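Wavov Supply > Fuel Storage > Tank Gauges

Lanz 200 Tank Level Gauge
For above-ground diesel and heating oil tanks
In stock. Price on request for trade accounts.

The Lanz 200 measures the fuel level in a fixed above-ground tank and shows it on a wall display. It is sold to fuel dealers, farms, bus yards and small terminals that need a daily stock figure without sending someone up a ladder with a dip stick.

A pressure probe hangs on a cable inside the tank and rests just above the bottom. The display converts the reading to gallons using the tank shape and dimensions you enter at setup. Horizontal cylinders, vertical cylinders and rectangular tanks are supported. For other shapes, you can type in the strapping chart supplied by the tank maker.

Many customers buy the gauge for the accounts side. Fuel prices can move a good deal between one delivery and the next, and a stock figure that is off by a few percent makes the month-end value wrong by the same amount. The display keeps a reading for each day at a time you choose. Readings can be exported as a plain text file or sent to Etetance, our stock and valuation program, which is sold separately.

What you get
Pressure probe with 11 feet of cable
Wall display with backlight
Power supply, 110 volt
Tank fitting and cable gland
Printed setup guide

Specifications
Fuels: diesel, heating oil, kerosene
Maximum fuel depth: 110 inches
Memory: 170 daily readings, oldest overwritten first
Alarms: high level, low level, sudden drop
Output: text file by USB, or network cable to Etetance
Mounting: indoors or under cover

The gauge is not approved for gasoline, ethanol blends or propane. For gasoline tanks, see the Dendier range.

Installation
The probe fits through a spare opening on top of the tank. If there is no spare opening, a tee can be added at the vent or fill point, but check with your local fire code office first. Leave enough slack that the probe sits free of sludge. The display should be mounted where the driver can see it while filling. Setup takes one person and needs no special tools. Wiring to the main supply should be done by a licensed electrician.

After installation, take one manual dip and compare it with the display. If the two differ, enter the dip figure under Offset and the display will correct later readings. Repeat this after the first delivery.

Deliveries and records
The display marks a delivery when the level rises quickly and logs the amount added. This can be checked against the delivery ticket. Temperature affects volume, and the Lanz 200 does not correct for it. Customers who settle invoices on corrected gallons should use the Dendier console instead.

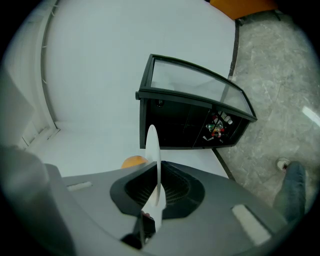 Thin white blade with a rounded tip, gray plastic body below.

Ordering and shipping
Orders of over 200 units are quoted separately and ship from the factory. Smaller orders ship from our warehouse. Longer probe cables can be ordered but cannot be joined on site, so measure the tank and the cable run before you order.

Prices were last changed in September. Existing quotes will be honored until their end date.

Returns
Unused gauges can be returned in the original box. Probes that have been in fuel cannot be returned unless faulty.

Related items
Dendier console, gasoline and diesel
Etetance stock and valuation program
Replacement probe for Lanz 200
Vent tee kit

Page updated 2022-10-29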